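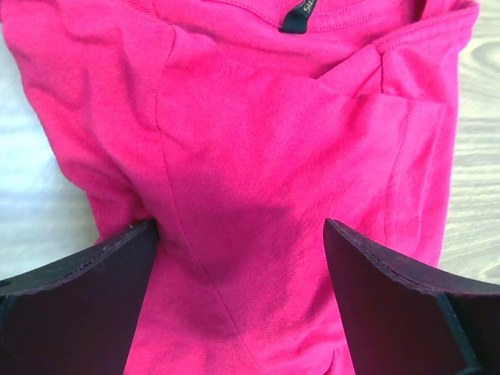

Wrist view, pink shirt, both fingers down on the cloth. Neck label folded over at top.

April 2025 – equipment planning, folding cell

Purpose of this entry: get the purchase list for the second folding station into a state where it can go to Navarrete for quotes. The request window closes in May and anything not itemized by then waits for the next budget.

Fingers. Current plates are the wide dark ones with the serrated strip along the upper edge. They stay for the new station. Spare strips are the consumable to budget for. Request 20 strips. The last order was too small and we ended up swapping strips between stations, which made the grip comparisons useless for that stretch. Strip part numbers are in the parts drawer list, check them against the newer revision before sending.

Finger width is still an open question. The broad tip is good for pressing down a layer and poor for getting under one. On a bunched garment like the pink shirt, a seam runs up between the two tips with folds to either side, and a narrow tip would have more choice of where to go in. Asked Prerby for a price on a narrow version with the same mounting pattern. If they can keep the bolt holes, order 2 pairs. If they need an adapter plate, drop it from this request and revisit.

Wrist cameras. Need 2, one to mount and one on the shelf. Same model as now, no upgrade. A higher resolution unit was discussed. Arguments against: new calibration, new bracket, and the label text problem is mostly folded labels, which more pixels will not fix. In the view at the head of this entry only SIZ is readable, sideways. The rest is under the fold. Money is better spent on lighting.

Lighting. The fingers shade the cloth between them and the color goes noticeably darker there. Segmentation thresholds drift in that band. Options:
 – Kukaner ring light around the camera. Compact, but the cable routing past the wrist joint is tight.
 – Fixed bar lights on both sides of the table. Cheaper, easier to service, takes up bench space.
Leaning toward the bars. Kukaner will lend a ring light for a trial if we pay shipping. Put the shipping under miscellaneous.

Table surface. The working area is not uniform: white on the left, pale wood with visible grain on the right. For the second station I want one plain matte surface over the whole reach of the arm. Wood grain gives edge detections we then have to filter out, particularly around knots. Mid gray preferred over white, because white shirts are in the garment set too. Get a quote for a cut sheet, plus one spare.

Garments. Budget line for 4 more sets. The existing ones are washed often and the jersey is getting fuzzy. Keep the saturated colors, they are useful for exposure checks. Add at least one set with raised or ribbed hems and one with no neck label. Long sleeves take priority over short.

Arm and controller. Provisau quote is on file and covers the arm, controller and pendant. It does not cover the stand or the safety stop wiring. Both need their own lines. Ask whether the quote can be held until the request is approved. Service contract: take the basic one. The extended contract pays for on-site visits, and we do most of that work ourselves.

Still to do
 – confirm strip revision
 – bolt pattern drawing to Prerby
 – measure bench depth for bar lights, including clearance at full reach
 – stand height, match to station one so the calibration jig fits both
 – split the list into capital and consumables before it goes to Navarrete

Narrow fingers are the first item to cut if the total is over. Cameras and strips are not to be cut.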